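4. 서랍 개폐 작업에 대한 정책 학습

4.1 작업 구성

본 절에서는 Skullari 제어 스택의 인식 모듈과 동작 생성 모듈을 소형 부품함의 서랍 개폐 작업에 적용한 과정을 기술한다. 시연은 손에 쥐고 조작하는 그리퍼 두 대로 수행하였으며, 손목 시점과 머리 시점의 영상을 함께 사용하였다(그림 6).
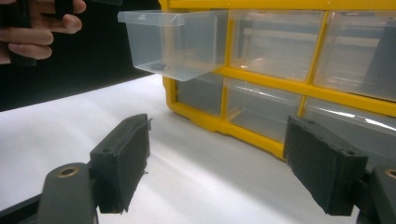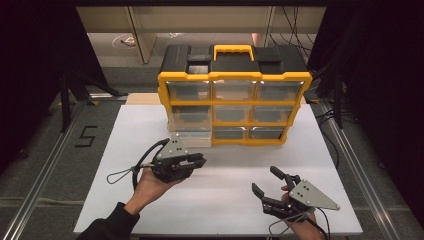
그림 6. 노란색 틀과 투명 서랍으로 이루어진 부품함에 대한 양손 시연. 첫 번째는 그리퍼 시점, 두 번째는 머리 시점.

손목 시점만으로 서랍의 개폐 상태를 판정할 수 있는가?

일부 구간에서만 가능하다. 투명 서랍은 깊이 추정값이 불안정하여 손목 영상만 사용하면 서랍 앞면과 내부 바닥을 혼동하는 사례가 잦았다. 따라서 개폐 상태는 두 시점의 특징을 결합한 뒤에 추정하고, 손목 시점은 접촉 직전의 미세 정렬에 주로 사용하였다.

4.2 데이터 정렬 및 전처리

수집한 시연 가운데 동기화 검사를 통과한 263개를 학습에 사용하였다. 각 영상 스트림은 서로 다른 시계로 기록되므로 Tudar 도구로 시간축을 맞추고 초당 30프레임으로 재표본화하였다. 그리퍼의 자세는 시각-관성 추정으로 구하였으며, 추적이 끊긴 구간은 보간하지 않고 제외하였다. 보간한 궤적으로 학습한 초기 모델은 서랍을 당기는 방향이 틀어지는 경향을 보였다.

그리퍼의 개폐 폭은 최대 폭을 기준으로 정규화하였다. 좌우 장치의 영점이 일치하지 않아 세션을 시작할 때마다 완전 개방과 완전 폐쇄 상태를 한 차례씩 기록하였다. 이 기록이 누락된 세션은 전체를 폐기하였다.

4.3 인식 모듈

인식 모듈 Sarantis는 부품함의 격자 구조를 사전 지식으로 이용한다. 먼저 머리 시점에서 노란색 틀의 외곽을 검출하여 부품함의 평면 자세를 구하고, 이를 격자 좌표계로 변환한 뒤 각 칸의 돌출량을 회귀한다. 틀은 불투명하고 채도가 높아 조명이 바뀌어도 검출이 안정적이었다. 반면 서랍 앞면의 반사광은 돌출량 추정에 직접적인 오차를 일으켰다. 학습 시 밝은 줄무늬 형태의 합성 반사를 무작위로 추가하였고, 그 결과 닫힌 서랍을 열린 것으로 판정하는 오류가 줄었다.

손이나 그리퍼가 대상 칸을 가리는 경우에는 직전 추정값을 유지하되 신뢰도를 점차 낮춘다. 신뢰도가 임계값 아래로 내려가면 동작 생성 모듈에 재관측을 요청한다.

4.4 동작 생성과 제어

동작 생성에는 확산 기반 정책 Flila를 사용하였다. 정책은 두 시점의 영상 특징, 양쪽 그리퍼의 상대 자세, 개폐 폭을 입력으로 받아 이후의 행동 열을 출력한다. 출력된 열은 앞쪽 6단계만 실행하고 나머지는 버린 뒤 다시 추론한다. 실행 길이를 늘리면 동작은 매끄러워지지만 서랍이 걸렸을 때의 반응이 늦어졌다.

양쪽 그리퍼의 행동은 하나의 벡터로 묶어 예측하였다. 좌우를 독립된 정책으로 분리한 구성에서는 한쪽이 부품함을 지지하기 전에 다른 쪽이 서랍을 당기는 경우가 있었다. 하위 제어기는 예측된 자세를 임피던스 제어의 목표값으로 사용하며, 서랍의 인출 축 방향 강성을 다른 축보다 낮게 설정하였다. 인출 축은 Sarantis가 추정한 평면 자세의 법선으로 정한다.

4.5 실패 유형

관찰된 실패는 파지 위치 오차와 인출 방향 오차로 나뉜다. 파지 위치 오차는 대상 칸을 잘못 선택한 경우보다 올바른 칸의 앞면 턱을 잡지 못하고 미끄러진 경우에서 많이 나타났다. 인출 방향 오차는 부품함이 작업 중에 회전하였으나 평면 자세가 갱신되지 않았을 때 발생하였다. 후자는 갱신 주기를 추론 주기와 일치시켜 완화하였으며, 전자에 대해서는 촉각 신호를 추가한 구성을 별도로 평가하고 있다.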